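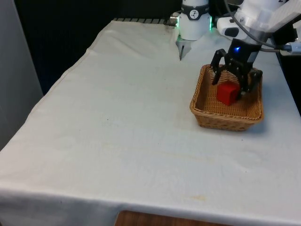 Basket and red block on the covered table, Prarstead workroom.

Notebook entry, July. Table linen and small containers, continued from the previous page.

The table in the Prarstead workroom has been kept under a white cloth for this part of the work. The cloth is to remain in place until the entries for the basket are complete. It shows a yellowish stain towards the front edge and a few small dark specks further in. Neither has been treated. Colleagues are asked not to apply any stain remover without first making a note here, as the last product used (on the Stelley cloth, in the spring) left a ring larger than the original mark.

Creases. The cloth was not ironed before laying. It lies well enough for the present purpose, with some folding at the back and along the side where it hangs over. If the Stelley cloth is brought back into use it should be pressed at home or at the laundry; the iron in the workroom cupboard has a worn flex and has been labelled accordingly.

Basket. Rectangular, woven wicker, light tan-brown, with low sides that slope outwards and a weave that continues across the floor. Entered in the stock list under Pellegrini, which is the name on the old delivery note. There were 16 baskets on that note. The remainder are on the upper shelf at Skostier and have not been checked against the list this year.

The basket is kept to the right of the table. This was agreed at the start so that the left and centre could stay clear for small items, and the arrangement should not be altered between sessions. The red block is the only small item in use at present. The green and yellow blocks are in the drawer and are to stay there until the red one has been signed off.

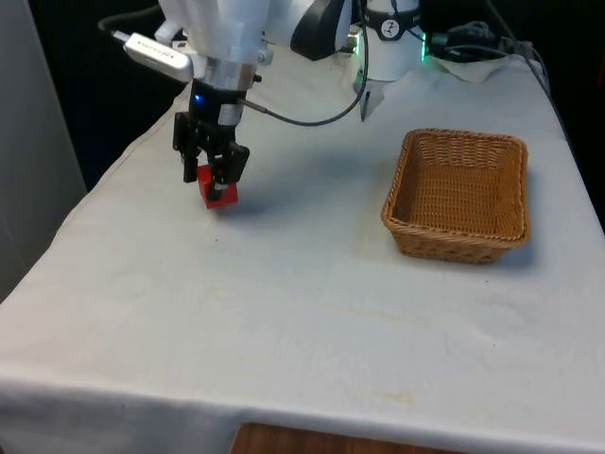 The question of a liner was raised again. A plain cotton liner would protect the floor of the basket and would make it easier to see small objects against the weave. Against this, a liner tends to ride up at the corners and has to be straightened each time. The decision for now is to continue without one. Red shows up clearly against both the wicker and the white cloth, and the matter can be reopened when the paler blocks are taken out.

Costs, for the half-yearly return. The allowance for linen and containers stands at 1,000 for the year. Of this 700 has been committed, most of it on the two cloths and the shelving at Skostier. The 300 remaining is to be held for a replacement cloth – the present one will not last another year if the stain proves permanent – and no further baskets are to be ordered from it.

Storage. When the table is cleared, the cloth is to be folded lengthwise first and placed in the lower drawer, stained side uppermost. Baskets are not to be stacked with anything inside them. Blocks go back in the drawer by colour.

Outstanding:
Check the Skostier shelf against the Pellegrini note.
Obtain a price for a heavier white cloth, same size.
New flex for the iron, or dispose of it.
Confirm whether the Stelley cloth is still at the laundry – ticket not found in the folder.

Next entry to begin with the green block, basket in the same position.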